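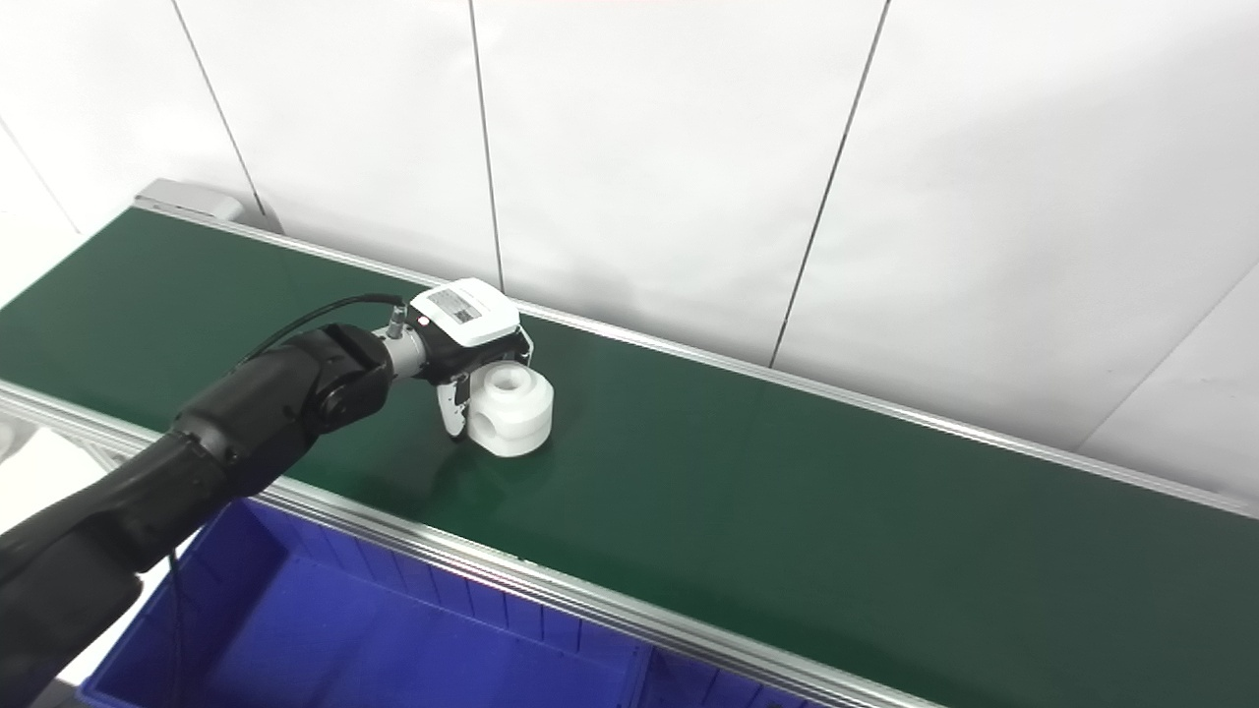
One early user of the Proltdale word lists wrote to ask why "tea" turns up under three different headings, and whether the duplicates should be merged before counting. They should not. The headings record the meal the speaker was talking about, and merging them loses the one thing the lists were made to keep.

# Proltdale Meal Words

Short written answers about what people call their meals, collected by post and typed up by the Huet dialect group. Current release: May.

## Contents

- `answers.csv` — 2000 rows, one per answer
- `places.csv` — 400 rows, one per village or district
- `notes.txt` — spelling decisions, in the order they were made

Both tables use UTF-8 and comma separators. Join them on `place_id`.

## Fields in answers.csv

| Field | Meaning |
|---|---|
| `place_id` | key into `places.csv` |
| `meal` | midday, evening, late or packed |
| `word` | the word as written by the respondent |
| `word_norm` | the same word, spelling evened out |
| `sunday` | `y` if the answer applies to Sunday only |

`word` is never corrected. Use `word_norm` for counts and `word` for anything to do with spelling.

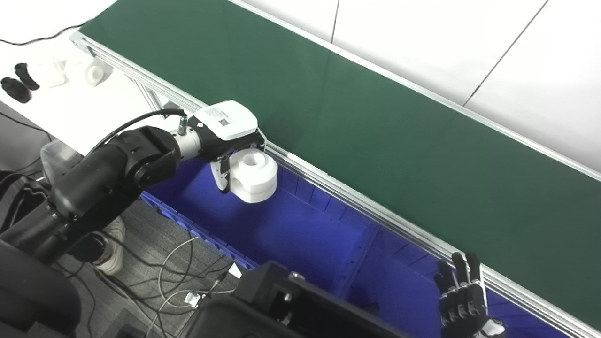

*Conveyor belt with aluminium side rail.*

## Known problems

Almost 600 answers have an empty `sunday` field. Treat these as unknown; the first form did not ask. Loklow is over-represented and should be weighted down in any map.

"Bait" and "bate" are kept apart in `word` and joined in `word_norm`. "Snap" is left alone in both — some respondents used it for the food and others for the tin.

## Loading

The Konora reader guesses column types and will turn `place_id` into a number, dropping leading zeros. Set it to text:

```
konora load answers.csv --text place_id
```

## Changes

- Version 2: `late` split from `evening`; blank rows removed.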